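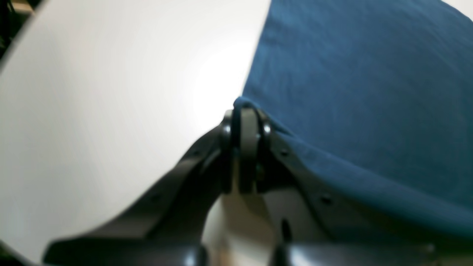

Cloth store: where we've got to

September 13, 2025

Quick one this month, the store reopens on Monday and there's still a heap on the table. Apologies for typos, writing this standing up.

For anyone new: the cloth store is the back room at Wurnholm hall, the one with the door that sticks. Tablecloths, napkins, backdrop cloths, a few curtains left over from when the stage had curtains. You borrow, you wash, you bring back. It has run that way for years and mostly it works. August is when we shut for a fortnight and go through the lot, and this August became this September. Rain, mainly. Nothing would dry and the hall was booked for three of the days we'd pencilled in.

Anyway. Everything has now been out of the cupboards. Everything has been looked at on both sides. Most of it is back.

The count

131 tablecloths, all sizes. 496 napkins, and yes that is an odd number for sets of six, please look in your kitchen drawers. Round cloths are down on last year, the long trestle ones are up. A carrier bag of white ones was left by the side door in July with no note. Thank you, whoever. Good ones too, hemmed properly.

12 cloths have gone to rags. Candle wax, scorch marks, one with a hole you could put a foot through. We did try on the wax. Brown paper and a warm iron gets most of it but the grease ring stays, and on a plain cloth that is all anyone will see.

Blues

The blues took longest. They always do. We have at least four lots bought at different times and in the cupboard light they all look the same, then you get them on tables side by side and one is nearly green. So this time we did it in daylight, holding each piece up against the white wall and sorting by eye. Slow but it's the only way we've found. Bulbs lie.

Three piles now: dark, middle, greeny. Each pile has its own shelf and a luggage label tied to the shelf edge. If you borrow for a party, take from one pile. If you need more than one pile has got, mix them on purpose, every other table, and it looks as though you meant it.

Please don't add to a pile when you bring things back. Leave blues in the returns crate and we will sort them. Two minutes for us in the daytime, and it stops the whole muddle creeping back by Christmas.

Folding — a new way, sorry

Old way was everybody's own way. Result was cupboards full of lumps. We have settled on one fold for the big cloths and have written it on a card inside the cupboard door, but here it is as well.

Long edges together first. Shake it, let it hang, get the hems level before you go any further. A crooked first fold only gets worse.

Long edges together again, so you have a narrow strip. Smooth it flat on the table with your forearm.

Then end to end, and end to end again. The folded edge faces out on the shelf, loose edges to the back.

Size tag on top. If the tag has come off, safety pin and a scrap of paper, tin is on the window sill.

One person can do it on the long table. Two is quicker. For the very big backdrop cloths don't try it alone, they go on the floor, and the floor is not as clean as you think. Those ones get rolled now, on the cardboard tubes, creases on the outside of nothing. Meaning no creases. You know what I mean.

Napkins are just in four, stacked in tens with a strip of tape round. Not elastic bands. The bands perish and leave a brown line and we lost a nice cream set to that the winter before last.
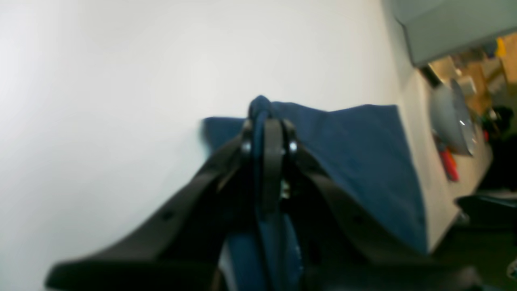 Blue cloth and the white wall.

Washing, again

We do say this every year. Forty degrees, ordinary powder, no softener. Softener makes the napkins slide about and they stop soaking anything up. Darks on their own, and that includes every blue, even the old ones you would swear had nothing left to give. Somebody's pale pink runner is now a sort of bruise colour. Nobody is cross but it can't be undone.

Shake crumbs out first. Outdoors. Rice in a machine filter is a misery.

Dry means dry. Right through, hems too, the hems hold damp longest. If you aren't sure then it goes over a chair back for another night. We opened one cupboard in August to a proper mushroomy smell and it was a single cloth put away damp at the bottom of the pile, and it had got into the five above it. Three washes each. They're alright now but it used up a whole weekend of line space.

Ironing is up to you. We don't iron for the shelf. A cloth folded warm off the line goes on a table looking fine, and creases drop out if you put it on the night before.

Stains: leave a note. Honest truth is we would much rather have a cloth back dirty with a bit of paper pinned to it saying gravy, or red wine, than have it washed hot and the mark set for good. There is a pad and pencil by the returns crate for exactly this.

Shelves and boxes

The new shelving is the grey set from Royer, second hand. Up on the left-hand wall, screwed in, doesn't wobble. Bottom shelf is deliberately empty for now, we had a damp patch low down on that side and want to see it through a wet month first. Please don't fill it. It's very tempting, we know.

Lidded boxes came from Trisix. Napkins in those, one colour to a box, colour written on the short end. The lids are a bit stiff when new. Press the middle, then the corners.

Cedar blocks in every cupboard. Two years without moths and we'd like a third. If you find any small holes that look chewed, bag the cloth straight away, tie it, and leave it outside the room, not in it.

The mending pile

Bigger than it should be. Mostly hems coming down, a few pulled threads, one of the dark blues wants a corner squared off. Nothing hard. If you can thread a needle you can do most of it and the bag can go home with you. It's the striped bag on the hook. Take two or three pieces, write them in the book, back by the end of next month if you can.

Thread is in the biscuit tin. We are out of navy. We have an absurd amount of yellow.

Money, briefly

The cloth fund stands at 2,263 pounds after the shelving and the boxes. That is healthy, for us. Most of it is from the summer hires, which were busy, and Eltano gave us a good price on a bolt of plain white cotton that will make up into round cloths over the winter. We need those. Three weddings asked for rounds this summer and we had to say no to one of them.

Hire charges stay as they are. Members still borrow for nothing. A deposit is being talked about for the backdrop cloths and only those — two came back with gaffer tape on them and it took the nap off. If you have views, put them in the book.

Reopening

Monday, ten till noon, then the usual hours. Knock if the door is stuck, don't kick it.

If you've got anything of ours at home from before the summer, now is the time. No questions asked. We are missing the lace-edged set, a long green runner, and four of the checked picnic cloths that we know were at the field day becuase half of us sat on them.

Autumn bookings are filling up. Harvest supper has first call on the whites and all the dark blues. Anything else for that week, greeny blues or the cream. Write it in the diary in pencil with how many tables and what shape, the shape matters, and collect the day before if you can manage it.

And bring a bag with you. A strong one. We have run out of bags entirely.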